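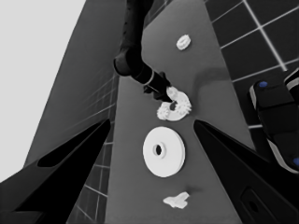 I have been putting off the headliner for two months. The old cloth had come away from its foam in the usual fashion, first over the rear seats and then all the way forward to the sun visors, and for most of the summer it was held up with dressmaking pins. With the seats finished and the carpets back from cleaning there was nothing left to do first.

The board came out through the tailgate in one piece. It is moulded fibre, 4 mm thick in the flat areas and a good deal less at the edges, and it will crease if it is bent to any extent. I reclined both front seats fully, removed the grab handles, the interior light and the trim on the pillars, and slid it out flat. One corner at the rear had already been broken by a previous owner and repaired with parcel tape. I replaced the tape with a patch of thin glass cloth and resin, which added very little thickness and went off overnight.

Removing the old foam took longer than everything else put together. The cloth peels away in a single sheet, but the foam behind it has turned to an orange dust bound with old adhesive. A stiff nylon brush lifts most of it. A wire brush lifts all of it, along with the surface of the board, so I stayed with nylon and went over the whole area twice, followed by a vacuum cleaner. Wear a mask. I did the first half without one and regretted it that evening.

For the new cloth I compared two samples. The Stuvent was the closer colour match, a warm light grey with a fine knit face and 3 mm foam backing. The Histano was slightly darker and had more stretch across the roll than along it. The deep recess around the interior light on this board needs stretch in both directions, and the Stuvent had enough of it, so the decision was simple. I ordered two and a half metres. The board used less than two, and the remainder covered the sun visors.

Adhesive deserves more attention than cloth. General purpose spray glue will hold a headliner through a mild winter and let go on the first hot afternoon, when the roof skin heats up and the glue softens. I used Geddes high temperature contact adhesive, applied with a cheap gravity gun at low pressure. Both surfaces get a coat. I gave the board two, as the fibre soaks up the first. The instructions say to wait 8 minutes before joining. In the garage, with the door open and the air fairly damp, it needed a little over ten before it stopped pulling into strings when touched with a knuckle.

Lay the cloth over the board, get it square, and then fold half of it back on itself. Spray that half and the board under it, wait, and roll the cloth forward from the centre line with the flat of the hand. Work into the recesses before moving past them. If the cloth is stretched across a recess and pushed in afterwards it will pull out again, perhaps not the same week. Then fold back the other half and repeat. Foam backing shows every press of a fingertip if the adhesive is still too wet, and the marks do not come out.

The edges are turned over the back by 25 mm and glued down, with relief cuts on the curves. I left the holes for the handles and light until the following day and cut them from the front as a cross, folding the points through.

Refitting was the reverse, with one difficulty. The new foam is thicker than the old, and the rear trim clips would not seat. Shaving the foam from the turned edge behind each clip cured it. Materials came to £172 including the adhesive, and excluding the gun, which I already had.

There are two faults. A faint ridge follows the patch at the rear corner – I should have sanded the resin further back – and the passenger sun visor has a seam that wanders near the pivot. I may redo the visor. The ridge can stay where it is.

Next are the door cards, whose vinyl has shrunk away from the lower edge. I have a roll of Storwood vinyl on the shelf, but it is stiff stuff, and I want to try it over an offcut with a heat gun before committing to a whole door.

Recent posts
Seat foam: when to patch and when to replace
Piping cord sizes compared
Carpet cleaning and what it did to the binding
Hog ring pliers, straight and angled
Reading a cloth sample for stretch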